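FOR IMMEDIATE RELEASE

Two-armed robot table built in shared workshop in Stilthorpe opens to visitors in May

STILTHORPE – The members of Clellow, the shared workshop in Stilthorpe, are pleased to announce that their robot table Piltadar has reached the stage where it can be shown to the public. Piltadar is a table with two robot arms, closed by walls on three sides, and it was planned and built by 4 members of the workshop in their free time. The purpose of the table is to practice with games: to take out chips, to put chips back, to open and close a case, and later to move pieces on a chess board.

The build took six months. The members met on Monday evenings, mostly after 7 p.m., when the big saw is not in use and it is possible to hear each other. The arms were bought as used parts and are not included in the budget of the table. All the rest, which means the frame, the walls, the table top, the cables and the small parts, cost 980 dollars. Every receipt is kept in the binder at the entrance and visitors may look at it. 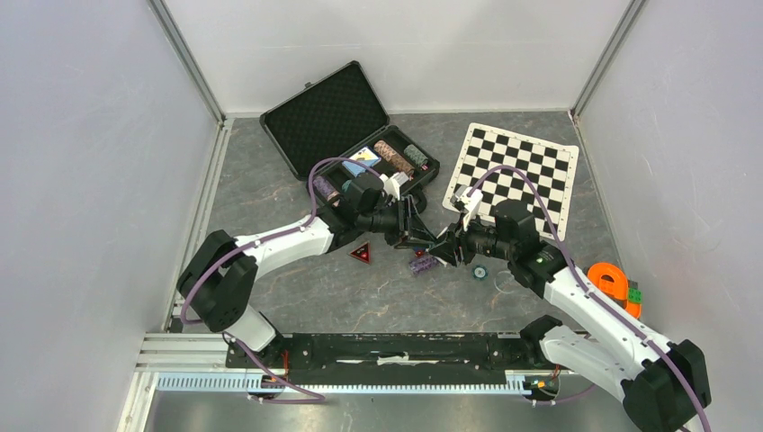 Tudur Rees

I am writing this part of the release myself, as the member who has done the wiring, and I ask the reader to excuse my English where it is not perfect.

We chose poker chips for the first work because they are honest objects for a gripper. They are thin, they are smooth, and when one lies flat on the table the fingers have almost no edge to hold. A chip that stands in a row in the case is a different problem, because the fingers must go between it and its neighbors. In our first tests we pushed more chips than we lifted. The change that helped most was very simple: we made both arms slower in the last part of the way down.

The second difficulty is that two arms want to be in the same place. When both grippers work at the middle of the table, their fingers come very near to each other, and a small mistake in the measurement of one base is enough for a collision. We had 2 collisions in the spring. In the first one nothing was damaged. In the second one we lost a screw from a gripper, and it was found a week later in the box of another member, who builds clocks. After this we measured the distance between the bases again, from the same end both times, and the numbers finally agreed.

The program which decides whose turn it is we call Kong. It is not a large program. Each arm asks Kong for the middle of the table, Kong gives it to one of them, and the other one waits. Sometimes both wait, and then a person has to press a key. We know why this happens and we are repairing it, but it will probably still happen in May, so please be patient with Kong if you visit.

About the cables I can say more than most readers want to know. We use purple cable along the arms and let it make a high arch over each wrist. In the first version I fixed the cable tightly to the arm with plastic ties, as it looked clean, and the wrist could not turn to its end. Now the arch is large and everybody who comes in asks me if it is finished. It is finished. Some of the wiring at the front is still open and I will put a cover on it when the connectors stop changing.

The walls were a discussion of several evenings. One of us wanted no walls at all, so that people can stand around the table. I wanted them for the light, as the workshop has windows on one side and the afternoon sun made a great difference in our tests. In the end we put walls at the left, at the right and at the back, all of them pale, and the front stays free for the arms. The table top is gray with a pattern like stone. It was chosen for its price, but the pattern has one disadvantage – a person looking for a dark chip on it needs more time than on a plain top.

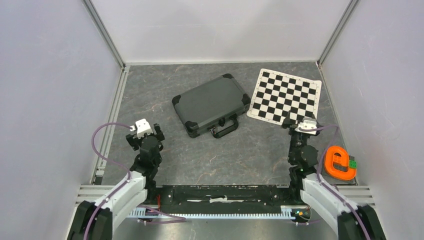

Chess is the next subject for Piltadar, and we want to say clearly that we are at the beginning of it. The arms will not play against anybody. The first goal is that one arm lifts a piece from one square and puts it in the middle of another square, without touching the pieces beside it. For the moment we work without pieces and only teach the right arm where the squares are. The checkered mat lies near the back right corner, to the right of the closed case, and we leave it turned a little on purpose, as we do not want a program that works only with a perfectly straight board. The right gripper can come to the front edge of the mat without trouble. The far corner squares are harder, and we may have to move the mat toward the front before the visitors come.

The case also has its own task. To take hold of a carrying handle which lies flat on the table is surprisingly difficult, and we have written three versions of the movement. The lid is easier than the handle. For the lid, one arm should hold the lower part while the other arm lifts, and here Kong must let both arms come near at the same time, which is exactly what it was written to prevent. We are thankful for any advice from readers who have solved something similar.

The long black beam at the front is used material from our scrap shelf, and the scratches on it are older than the project. Several people have offered to paint it. We will leave it as it is until the table does not need to be taken apart any more, and at the moment we take it apart often.

Information for visitors

Piltadar can be seen at Clellow in Stilthorpe on the open evenings in May. Doors open at 6 p.m. Entrance is free. Children are welcome together with an adult, and everybody is asked to stay behind the line on the floor when the arms are moving. There will be a short explanation of the build at the start of each evening, and after it the members will answer questions at the table. Visitors who build something similar at home may bring their parts, and we will try to help with wiring and measuring.

The drawings of the frame, the list of parts with prices and the present version of Kong can be copied at the workshop by anyone who brings a memory stick. We do not sell the table and we do not build tables to order.

Contact for press: Tudur Rees, Clellow, Stilthorpe. Please write first and call only in the evening, as all the members of the project have regular jobs during the day.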